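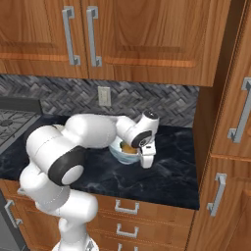
The arm at the bowl in the Vikirard kitchen simulation, gripper beside the rim.

Vikirard bowl fault: frequently asked questions
Updated 27 May 2023

What is the fault?
In release 3 of the Vikirard kitchen simulation, the arm can push a fingertip through the side of the bowl when it lowers the gripper next to it. The physics engine then forces the two apart, and the bowl and its contents are thrown across the counter.

How often does it happen?
We logged it 600 times in 1,788 runs of the bowl task. Runs that don't use the bowl are not affected.

What causes it?
The collision shape for the bowl was saved smaller than the bowl you see on screen. Christos Sotiropoulos found the mismatch while replaying failed runs. The planner thinks there is a gap at the rim and sends the gripper too close.

Is it a safety problem?
Not inside the simulation. It can be one if you copy the motion to a real arm. Do not run any bowl motion planned in release 3 on hardware. If you already have, stop and write to Kári Þorgeirsson at the support desk.

Can I keep working until the fix is out?
Yes. Open the task settings and set the rim clearance to 2 cm. The arm will take a wider path and some grasps will be refused. A refused grasp is logged as "no plan" and is safe to ignore.

Do I need to throw out my old results?
Only the bowl runs. Drawer and cabinet runs use different collision shapes, and Achilleas Karagiannis has checked those.

The emergency stop didn't catch it. Why?
The simulated stop watches joint force on the arm. The bowl is light, so the force stays under the limit even when the bowl is thrown. A separate check for object speed will be added.

How do I report a case?
Send the run log and the random seed through the Grekener tracker, under "bowl contact." Screen recordings are optional.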